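Can a machine do the chores yet? Questions we receive often

Last updated in April, by the Velau workshop group

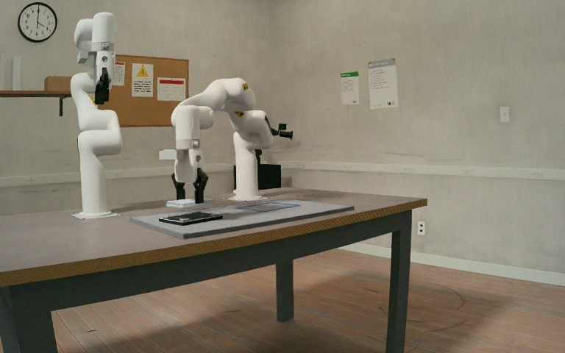 Severin Baumgartner wrote to us that he would believe in household robots on the day when one of them empties his dishwasher without a person standing next to it. Many readers have the same feeling, so we start with his question.

Can a robot empty a dishwasher today?
In a prepared kitchen, sometimes. In a kitchen which it has never met, we would not trust it with the glasses. Plates are quite regular, but a wet spoon lying under a bowl is still a hard problem.

Why do you work so much in simulation?
It is cheap and nothing gets broken. The bench in our picture is computer-made, with two arms, and one of them has its fingers around a small pale block on the table. We can repeat such a task all night and look at the results at breakfast.

Does a task learned in simulation work on a real bench?
Partly. For our sorting task, called Drimholm, we made 627 trials in simulation and then 210 on the real bench. The real ones were clearly worse. Friction and light are never the same as in the computer.

What is already good enough for a shop floor?
Moving parts of one kind from one fixed place to another. This is solved since many years. Mixed parts in a box are possible too, but slower than a person with some practice.

And folding laundry?
It works, if you have patience. Our best time for one shirt is 12 minutes - my mother needs less than one. Fitted sheets we have stopped trying for now.

Do two arms help?
Yes, for holding and turning at the same moment, for example to open a jar. For simple picking, one arm is enough and there is less to go wrong.

When can I buy one for my home?
We don't sell robots and we don't like to give a year. A vacuum robot you can buy already, of course. For a machine with arms, please ask the seller to show it in your own kitchen, with your own cups.

Can I visit the workshop?
Yes, the door is open until 17:00. Please write to us before you come, as the room is small.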